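Ablation

The failure rate in condition C was wrong, and Clem Paewai was the only person who had read the table far enough down to know it.

Condition C was the one with the wrist views removed. The policy was trained on the fixed view alone, 2000 demonstrations, same seed schedule as the others, and then asked to sort chargers and cables on the bench at Flollgate. According to the draft, it succeeded in 53 percent of trials. According to the logs, it had been run with a checkpoint from condition B, which still had wrist input, and the wrist input had been zeros. That is a different experiment. A policy that has learned to use an input and then loses it behaves worse than one that never had it.

Clem found this at 4 in the morning, in May, with the paper due at noon.

The options were as follows. The number could be left in, since it supported the conclusion. The row could be deleted, which would leave the section on camera placement with one comparison and no argument. Or the trials could be run again with the right checkpoint, which took 5 hours if the cables behaved.

Clem sent a message to Ormsby, who was second author and in Bristesberg, three hours ahead.

"Row C is mislabeled. Rerunning."

The reply came in under a minute. "How different will it be?"

"Unknown."

"Then wait until after submission. We can correct it in the final version."

Clem read this twice, put the phone face down on the desk, and loaded the correct checkpoint.

The protocol for a trial was one page long. Scatter the chargers and cables. Check the fixed view against the reference layout. Start the policy. Score a grasp only if the item clears the table and stays clear. Reset. Clem had written the protocol and had come to dislike its author, who had evidently never carried it out alone before sunrise. Tangled cables were the worst of it. Two layouts that matched in outline could differ underneath, where one strand crossed another, and the fixed view could not tell them apart. The wrist view sometimes could. That was the claim of the whole paper, and it was the reason the row mattered.

Figure 3 in the draft made the same point to the reader – the fixed view first, a wrist view second.
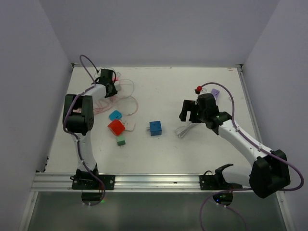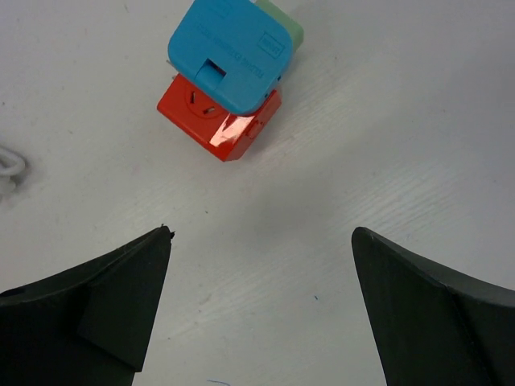

The caption ran to four lines. Clem cut it to two while the first trial was running and then stopped editing, because the arms had begun to do something unexpected.

They were slower. The B checkpoint, deprived of its input, had gone for the pile at once and closed on nothing. This one moved above the chargers, paused, and came down in short steps. It missed the first grasp, backed off, and tried again a little to the left. It had never had a close view to lose, and it had apparently learned to make up for that by retrying. Clem scored the trial a success and reset the bench.

By seven the pattern was plain. Rigid items were picked up nearly as well without the wrist view as with it. Cables were not. The average hid both facts. Row C would have to be split into two rows, the general claim in the abstract would have to become a claim about cables, and the title was now too broad.

Ormsby called at eight.

"Tell me it went down."

"It went up."

There was a pause on the line. "Up past B?"

"No. Up enough that the abstract is false."

"And the cables?"

"The cables are what we said they were."

Ormsby was quiet for long enough that Clem began the next reset with one hand, easing a white lead out from under a charger.

"Futham is going to review this," Ormsby said finally. "They said wrist views were overrated on rigid parts. We spent a page disagreeing with them."

"I've taken the page out."

"All of it?"

"It leaves room for the second row."

The last trial ended at twenty to ten. Clem exported the scores, ran the script, and checked the checkpoint name in every log by eye before pasting the values in. Then the title was changed, and the abstract, and the file was sent to Ormsby with a note that said only which lines to read.

The bench was still powered. Clem went back in and started clearing the cables into their tray.

More short fiction
The Calibration Target
Night Shift at the Tide Station
Residuals
A Map of the Lower Reservoir
Drift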